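Interior Doors That Stick, Rattle or Drag: What to Try Before You Get Out the Plane

Posted under Workshop and Home. By Rosine Rey.

Most door trouble in a house comes down to hinges, humidity or paint. I have worked on doors in rental units for 19 years, and I still start with a screwdriver every time. Taking wood off the edge of a door is the last step. You can't put it back.

Finding the spot

Close the door slowly and watch the gap between the door and the jamb. It should be even along the top and down the latch side. A nickel is a good gauge. If the gap is wide at the top on the hinge side and tight at the top on the latch side, the door is sagging. Tighten the top hinge screws first.

If you can't see where it rubs, slide a sheet of paper between the door and the jamb with the door closed and move it along. Where the paper stops, mark the door lightly with pencil. You can also rub chalk on the edge, close the door, open it and look for the place where the chalk has come off.

Loose hinge screws

If a screw turns and never gets tight, the hole is stripped. Take out that one screw. Leave the others in so the door stays up. Dip wooden toothpicks or a sliver of dowel in wood glue, pack the hole, and snap them off flush. Let it dry overnight. Then drive the screw back in by hand.

On the top hinge, you can also swap one of the short screws for a three-inch screw that reaches the stud. Use the hole closest to the door stop. Go slowly for the last few turns, checking the gap as you go. It is easy to pull the jamb too far over.

Double doors

Pairs of doors need a little more patience, as each door affects the other. Fix the one that normally stays shut first. Get it plumb, check that its bolts seat at the top and bottom, and only then adjust the one you use every day. The seam where they meet should be the same width from top to bottom. If one door stands proud of the other at the top and not at the bottom, look at the hinges before you touch the stops. 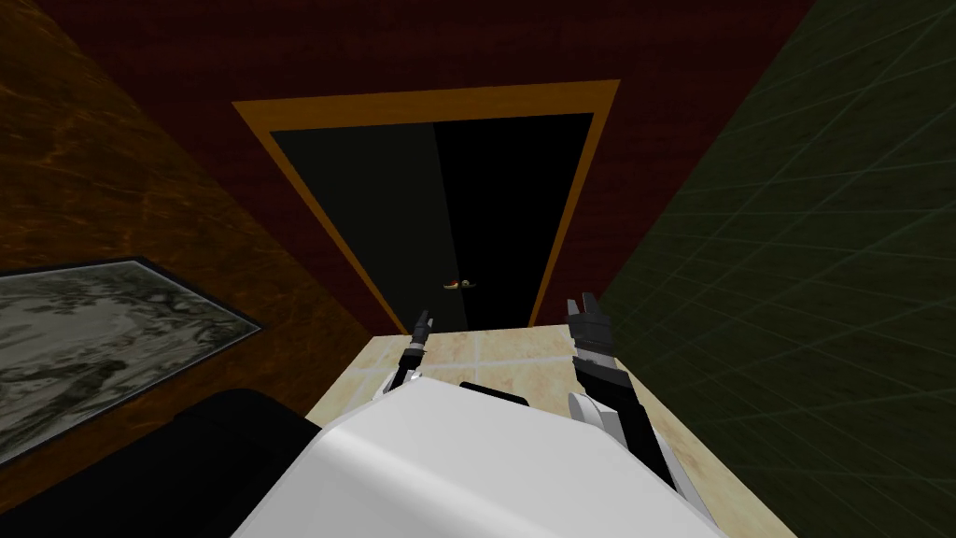
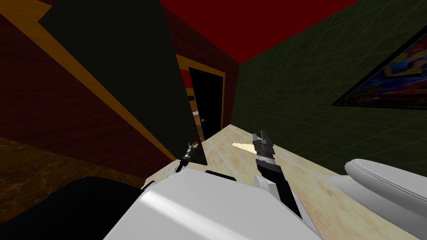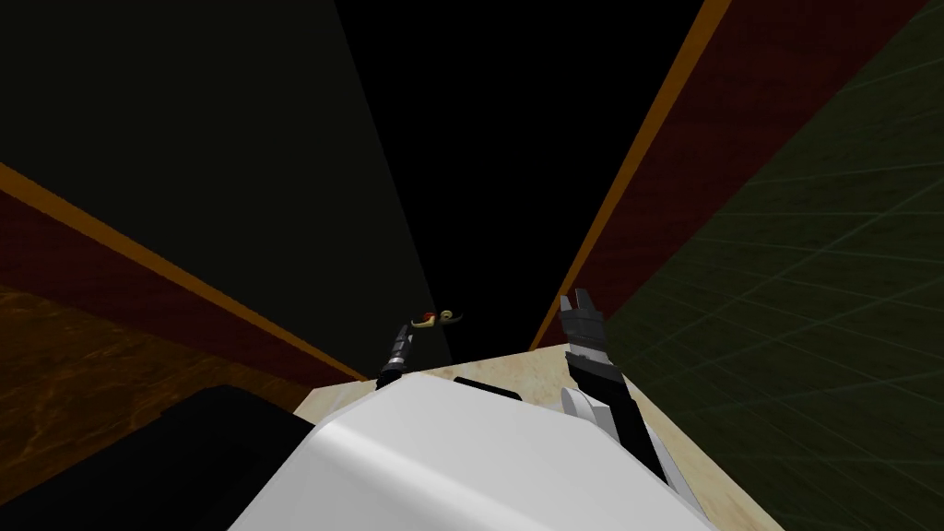
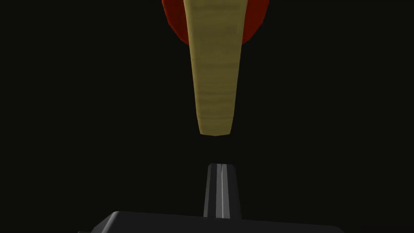 Why does my bedroom door stick in July and close fine in October?
Wood takes up moisture from the air and swells across the grain, so a door with a tight gap will bind in humid weather. Wait for a dry spell, then check that the top and bottom edges are painted or sealed. Those two edges are often left bare. If it still binds the next summer, sand the marked spot with 80-grit paper and seal it again.

Rattles

A door that rattles when it is latched has too much room between the door and the stop. Bend the small tab inside the strike plate opening slightly toward the door stop with a flat screwdriver. Try it, and bend it a bit more if needed. If your strike plate has no tab, put a felt or rubber bumper on the stop at latch height. One near the top helps too.

Latches that miss

Put lipstick or a dry-erase marker on the end of the latch, close the door and look at where the mark lands on the strike plate. If it is off by less than an eighth of an inch, file the opening. If it is off by more, move the plate. Fill the old screw holes before you drill new ones or the bit will wander back into them.

Squeaks

Pull one hinge pin at a time with the door closed. Wipe it with a rag, clean off any rust with steel wool, and coat it with a thin film of petroleum jelly or paste wax. Spray lubricants work for a few weeks and then collect dust. Wipe up any drips before they reach the paint.

Doors that drag on carpet

Measure with the door open to where it drags, and mark the bottom edge from there. Score the cut line with a sharp utility knife on both faces before sawing, and put masking tape over it. This keeps the veneer from splintering. On a hollow-core door, check how deep the solid strip at the bottom is. Yamuna Thomas wrote in last month to say she cut past hers and had to glue the strip back into the opening. That is the right repair. Clamp it for a full night and keep the clamps snug without crushing the skins.

Seal the cut edge the same day.

More in this section: Window sash cords. Filling nail holes in trim. Cabinet doors that won't stay closed.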